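Household chore automation

Household chore automation is the use of machines to do domestic work such as cleaning, laundry, dishwashing and tidying. Closely related work is found in shops, hotels and small factories, where staff fold, sort, wipe and pack items by hand. Some of these jobs were handed over to machines long ago. Others, above all those that involve cloth or a mixed pile of objects, are still done mostly by people.

Background

The washing machine, the dryer and the dishwasher each do one job inside a closed box. The user brings the items to the machine, loads them and takes them out again. Robot vacuums and robot mowers move about by themselves, but they work on a flat surface and do not need to pick anything up. The steps between these machines, such as emptying the dryer or putting plates back on a shelf, are called handling tasks. They account for much of the time a person spends on a chore.

Laundry

Folding is one of the most studied handling tasks. A rigid object keeps its shape when it is lifted, so a robot can plan one grasp and carry it out. A towel changes shape each time it is touched. The robot has to find an edge or a corner, take hold of a single layer, and keep track of the cloth as it moves. Thick fabrics are easier to grip but harder to fold flat, and the hem of one layer can be mistaken for the hem of the layer under it.

Towels are a common starting point in this work. They are rectangular, have no sleeves or buttons, and come in few sizes. Most test setups use a gripper with two fingers, and the covering on the fingers is often changed to suit the fabric.

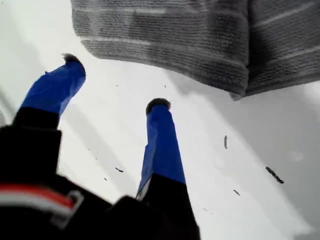 Can a robot fold a household's laundry yet?

Robots can fold towels and simple shirts when the items are laid out one at a time, but a full mixed basket still needs a person for part of the work.

Speed is a separate problem from skill. The Ploder, a tabletop folding arm, was tested on a set of 104 towels and took 2 minutes for each one. A practiced worker needs only a few seconds. Sawsan Moussa, who ran the test, wrote that most of the time went to finding the second corner after the first had been picked up. The later Cosard model uses a second arm for this step.

Shops and workrooms

Machines tend to do better in commercial settings. A hotel laundry handles large numbers of the same item, and the room can be arranged to suit the equipment. Industrial folders, which feed flat sheets over rollers, were in use well before robot arms and are still much faster. They need a worker to spread each sheet at the feed end. The Toom feeder was built to take over that position and handles 4,000 pieces between services. Torn or knotted pieces are passed to a side bin and sorted by hand.

See also

Domestic robot
Cloth handling
Robot gripper
Dradia (dish-sorting system)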